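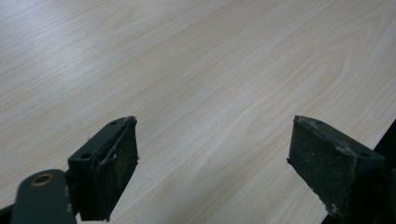 Magazine > Features > Work and Rooms

The Table at the Center of the Room

Last updated: 9th August

When the Doherty Library in Plosterau reopened its upper reading room in February, the question that had occupied its staff longest concerned the tables. The shelving had been settled early, and the lamps were repaired and returned to their places. The tables were another matter. Readers had used the old ones for two generations, and their opinions of them were firm.

The former tables were dark, heavily varnished and marked with ink. Some readers regarded the marks as part of the library's history. Others found the surfaces tiring, especially in winter, when white paper under a lamp stood out sharply against the nearly black top. The library received 110 written comments on the subject before any decision was made, and a clear majority asked for a paler surface.

Cormac Lynch, who was responsible for the furnishing of the room, took the request to Lestby, a workshop on the edge of town. Sample tops were placed in the reading room for 10 weeks and used in the ordinary way. Readers wrote on them, leaned on them and left their bags on them. At the end of that period the samples were examined by the windows and again under the lamps.

“A tabletop looks one way in a showroom and another at four in the afternoon,” Mr. Lynch said. “We wished to see the grain at every hour the library is open.”

Grain proved to be the main point of disagreement. A plain, straight figure was thought restful by some members of staff and dull by others. A livelier figure, with waves and closed ovals, gave the eye something to settle on between pages – though one long-standing reader complained that she had begun to follow the lines with her pencil. The livelier figure was chosen in the end.

Sheen required similar care. A high gloss returns the light of a window directly to the reader, and a fully matte top shows every fingerprint. The library asked for a finish between the two. A band of daylight will still cross such a surface on a bright morning and pale the grain beneath it, and seats on the window side are offered with that understanding.

Care of the new tables follows a short written rule. Tops are cleared at closing and wiped with a soft cloth, barely damp, along the direction of the grain. Drinks remain in the lobby. Polishes containing wax are not used, as they build up in a film that dulls the finish and attracts dust.

Two of the old tables have been kept. They stand in the map room on the ground floor, ink marks included, and may be reserved at the front desk.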